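House rules for a two-handed robot
Posted in September, filed under Work, Grumbling

When I started writing our good practice guide for simulated tabletop tasks, I assumed it would run to a page.

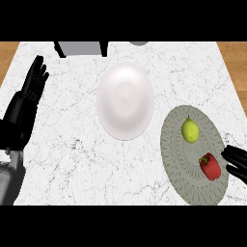

It now has 12 sections, and the longest is on what to do with the hand you aren't using. We call that section Hendedness. It was a typo of Jhosep Quintero's in the first draft, and by the time I went to fix it three other documents were citing it by name.

The rule is dull. If one hand is working at the plate, the other gets parked where it can't block the view of the target or clip the bowl on the way past. Fingers together, thumb in. Jhosep wanted the parked hand flat on the table. I wanted it up, and I won by being the one holding the keyboard.

The second rule is that the receiving container starts clear of everything else. You'd think a bowl on a marble benchtop would need no legislation. Then you review 342 episodes from the old Kettani set and find bowls kissing plates, bowls half over the edge, and one bowl that had spawned slightly inside the table and was vibrating like a fridge in a share house.

Rule three, name the object and not the colour. "Pick up the red one" is fine until someone adds a tomato. Write "capsicum". Hazem Ouali insists on "bell pepper" for our overseas partners, so the approved vocabulary lists both, and we've agreed to be civil about it.

Rule four is where I lose friends. A simulated collision is still a collision. Yes, the lemon is free. Yes, you can reset. If the fingers go through the rim of the plate, the episode gets flagged, same as it would on the real bench at Sollalska, where the crockery comes out of my budget.

Junier, our checking script, catches the obvious stuff. It doesn't catch a sloppy approach angle, so a person still has to watch every sixth run to the end. That's section 6, and I'd like it noted that the numbering was a coincidence.

Draft's on the shared drive. Comments to me, please, and leave Hendedness alone.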